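Gripper fingers go past the ball and close on nothing, only in sim

Posted in Grippers & End Effectors

Hi all, I'm stuck on this one and my eyes are going square. I've got a simulated arm doing a simple pick: white ball on a green board, two balls in the setup so I can test it choosing between them. It keeps missing.

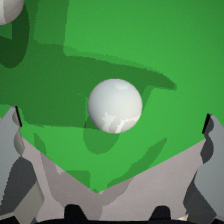
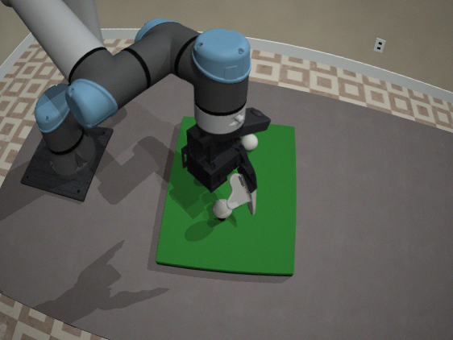
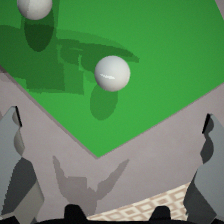 VILLEDARI, September

What happens is the arm comes down nicely, the fingers open, it lines up (or looks like it does from the wrist view, the one looking out between the fingers), and then it closes too early. Sometimes it pinches the air in front of the ball, sometimes one pad clips the ball and sends it rolling off across the table. I ran it 150 times overnight and 47 of those were misses. The log says "grasp complete" on every single one of them, even when the ball is halfway to the wall!

Stuff I already tried: slowing the approach way down, opening the fingers wider, adding friction to the pads (that helped the slipping but not the missing). I also turned the shadows off for one batch and it seemed a little better, but I didn't write down the number like a dummy. The shadows on the green are pretty heavy, and the arm throws big ones of its own.

I'm supposed to run the same program on the real arm in the Zeltik workshop on Saturday and I don't love the idea. Is this a vision problem or a gripper problem? And is it safe to just try it?

Thanks, Arturo Pellegrini

bisteck_bob

Had the same thing last year. Reinstall the simulator and clear your cache. Fixed it for me.

MillieOnTheMill

Please don't run it on the real arm yet! The misses bother me less than the "grasp complete" part. If the program thinks it's holding something when it isn't, it'll go right on to the lift and the drop, and on real hardware that's how you end up driving fingers into the table. I bent a pair that way and felt sick about it for a week.

Find where that message gets set. I'd bet it fires when the close command finishes, and nothing checks how far the fingers traveled. Make it compare the final finger gap with the width of the ball. If they closed farther than that, you've got nothing between them, so have it open up, back off and stop. Then make it fail on purpose: take both balls out, run it, and see if it complains.

For the missing itself, print the ball position your vision code comes up with next to the true position from the simulator. You're in sim, you get the right answer for free, so use it. Do that with shadows on and off. If the guess slides toward the dark side of the ball when they're on, there's your problem. If the guess is fine, look at your tool offset next. Mine was set to the wrist flange instead of the fingertips and everything stopped short, which sounds a lot like your early closing.

When you do go to the real one, keep the speed low, keep your hand on the stop button, and start with the board raised on foam.

Arturo Pellegrini

Okay, Millie, you called it. The message was tied to the close command and nothing else. I put the gap check in, took the balls out, and it stopped and complained like it should. Felt great to get an error for once.

Position guess was off by 2 millimeters with shadows on and nearly right with them off, so that's part of it, but the tool offset was wrong too. I'm fixing both and doing a longer run, 900 picks this time, before I go anywhere near the workshop. Saturday is off. (Bob, I did reinstall. Same misses, but thanks for answering.)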